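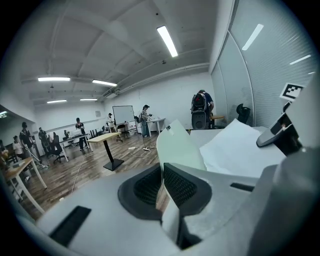 Changes to membership fees from April

The yearly fee goes up to 48 pounds in April. Members who pay by standing order need to change the amount with their bank – we can't do it for you. The hardship fund can cover up to 90 per cent of the fee, and Tracey Bellamy has the forms. 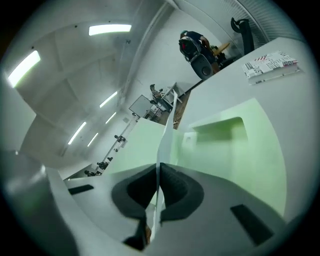
Indoors, under the strip lights.

Renewal letters go out to all 326 members next month. If you have moved house, send your new address to Pauline Heywood before then.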